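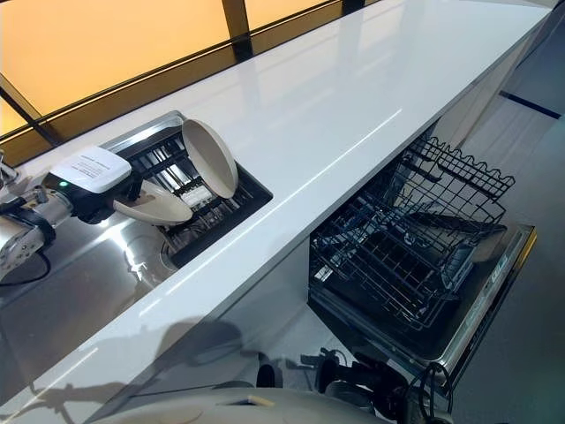
Sunken drying rack next to the dishwasher: who else has done it?
Kitchens and Laundries > Layout and Storage

benchtopbec
Started by benchtopbec in June

Our kitchen is finally in use and I have to rave about the bit I fought hardest for. The drying rack sits down in a stainless recess in the bench, with the dishwasher right beside it. White glossy top, black rack, and the amber glass panel behind it with the light coming through. I love that panel so much I've stopped turning the main lights on after tea!

What I didn't see coming is how much I'd enjoy unloading. The big beige oval platter used to live on top of the fridge because it never fitted anywhere, and now it stands up in the drying rack like it was born there. Plates that come out with a puddle in the foot ring go across to the black rack for a bit and then get put away. You hardly move your feet.

Would love to hear how others have theirs set up, and which way you load your plates, as we have a household dispute going on that front.

tapsandtiles
Gorgeous glow. But I'm going to be the grump and ask why you need a drying rack at all with a dishwasher next to it. We took ours out 18 months ago and haven't missed it. Everything goes in the machine, everything comes out, done. A hole in a good benchtop is a hole you have to clean.

benchtopbec
Fair question! Saucepans with wooden handles, the good knives, anything Mum gave us. And platters, always platters. I give the recess a wipe when I do the sink and it takes no time. 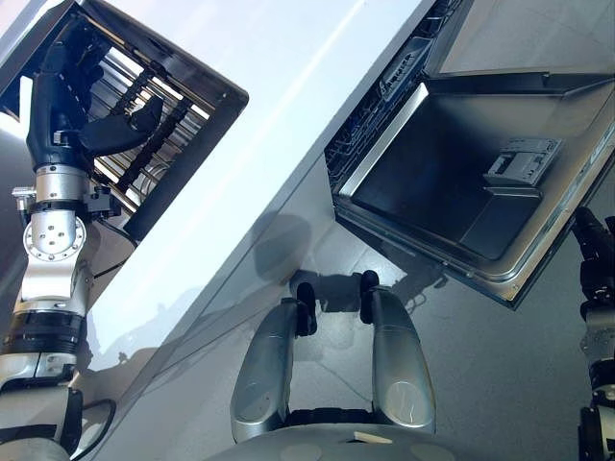
The other thing I'd say to anyone shopping is to pull the racks out in the showroom, all the way, with your own plate in your hand. I took a dinner plate with me (in a tea towel, in my handbag, yes I got looks) and tried it in every machine they had. The Brillholm had lovely runners but my plates hit the row above. The Gavari we bought has a good amount of room underneath and the top rack slides without everything clinking. Cost nearly $2000 and I winced, but I use it every single day.

Woo_M
Min-kyu Woo here, I fit kitchens on the coast and I've put in a few of these recesses. Two things if you're copying Bec's idea. Get the recess made with a drain of its own or a proper fall to the sink, as water that sits under a rack goes funky fast. And leave clearance between the open dishwasher door and whatever you stand on to reach the recess. I've seen a beautiful layout where you couldn't get at the drying rack while the machine was open, which is the one time you want to.

On the white gloss: it looks terrific under a warm light, and it shows every drip. Some clients adore wiping. Some ring me after a week.

benchtopbec
I'm an adorer, luckily. Harska microfibre cloth, tiny bit of vinegar, away you go.

saltbushsal
Ooh, vinegar depends on what the top is made of, please check before you do that every day. Fine on some, it'll dull others.

benchtopbec
Good point Sal, will look up the care sheet before I wreck it.

plateface
Right, the loading dispute. Spill it.

benchtopbec
OK so. My husband rinses each plate, parks it in the drying rack and then loads the lot in one go at night. I scrape and put them straight in the machine as they come. He reckons his way packs better. I reckon he's washing up twice — and then there are dirty plates standing where the clean ones go, so which is which?
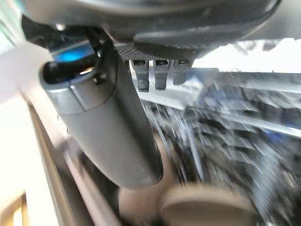

Close in, pale shelving over on the right.

tapsandtiles
See, this is my argument for no rack. With no rack he'd have nowhere to park them.

plateface
I'm with the husband, sorry. Loading in one go is so satisfying! All the same size together, facing the same way, big ones at the back. If you do it in dribs and drabs someone puts a bowl where two plates should be and the whole row is shot.

saltbushsal
Scrape and straight in for me. We went over to a Noh tablet that copes with dried-on weetbix, and I'd have sworn nothing could. Rinsing is a waste of tank water up here.

Woo_M
Tank water would settle it at my place as well. Bec, which way do you face yours? Mine go toward the middle, where the spray arm is.

benchtopbec
Middle, always! We do agree on that. Also we agree that platters get done by hand, after one came out of the 7 o'clock load still wearing its gravy.

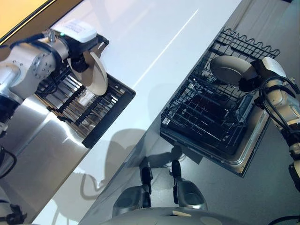 Beige plate at the drying rack, pale grey-white one over the dishwasher rack.

plateface
That wavy row of uprights along the far side would be brilliant for saucers. Do yours stay put in it?

benchtopbec
Saucers yes, side plates lean a bit. I put the pasta bowls at an angle on the other side and they behave.

tapsandtiles
I still say no rack, but I'd take the amber glass tomorrow. Who did it?

benchtopbec
Local glazier, I'll dig out the invoice and message you.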